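Carry weight, part two

After the first post two people wrote to ask why my numbers for the commute didn't match theirs. The short answer is that I weigh the bag at the door in the morning, with water in it. If you weigh it empty of water you will get a smaller number and a wrong idea of what your shoulder is doing.

Some background for anyone who skipped part one. I walk from the Prisdale station to the office, and home again in the evening. In December I started logging the weight of whatever I carried, using a hanging luggage scale checked against a kitchen scale. The two agree closely enough that I stopped worrying about it. The log is a plain spreadsheet with date, bag, weight, and a column for complaints.

The complaints column is the useful one. Weight alone predicts very little. The worst entry of the month was a light load in a messenger bag with everything slumped to the bottom corner, and the best was close to 3000 grams in a backpack with the laptop flat against my back. Distance from the spine matters more than I had allowed for. A load that hangs out from the hip has to be balanced by leaning the other way, and after 13 minutes of walking I can feel which side did the leaning.

Chukwuemeka Akpan suggested logging strap width as well. I measured every bag I own. Below a certain width the complaints start early no matter what is inside, and padding helps less than width does. The Femia shoulder bag has thick foam on a narrow strap and still digs in. The Plavex has no foam at all, a wide flat strap, and almost no complaints. I would like to try a wider strap on the Femia but the hardware is sewn in.

Pouches were the next thing to look at. Each one costs weight - my heaviest is 125 grams with nothing in it - and for a while I was convinced they were a net loss. The log says otherwise for open bags. Loose items migrate to the low point and drag the bag out of shape, and an open bag has nothing to hold them up.

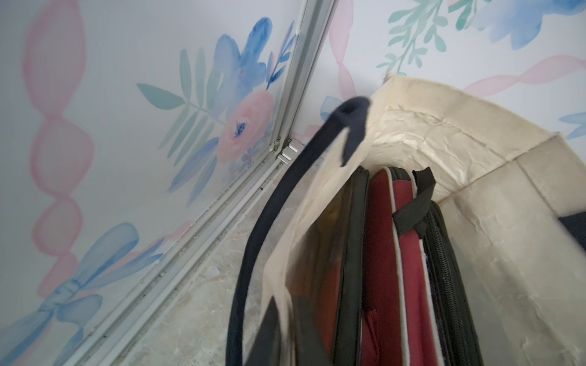 Packing order is where I changed my mind most. I used to put the heavy item in first and pile the rest on top, which works in a deep backpack and fails in a tote. In a tote I now stand everything on edge, side by side, like files in a drawer. Two black zippered cases with the dark red one between them is a good arrangement for this: flat things upright, and the loop handle on one of the black ones sticks up where a hand can find it. The heaviest goes on the side nearest the body. Analyn Macaraeg packs hers with the heaviest in the center and reports no difference, but she switches shoulders at every crosswalk and I don't.

Open items for part three: whether strap length matters separately from strap width, and whether the wet-weather entries should be dropped. I walk faster in rain and the complaints go down, which makes every bag look better than it is. I may just split them into their own sheet. Eduardo Ambrosio has also offered to repeat the log on his own route, with hills, starting Monday.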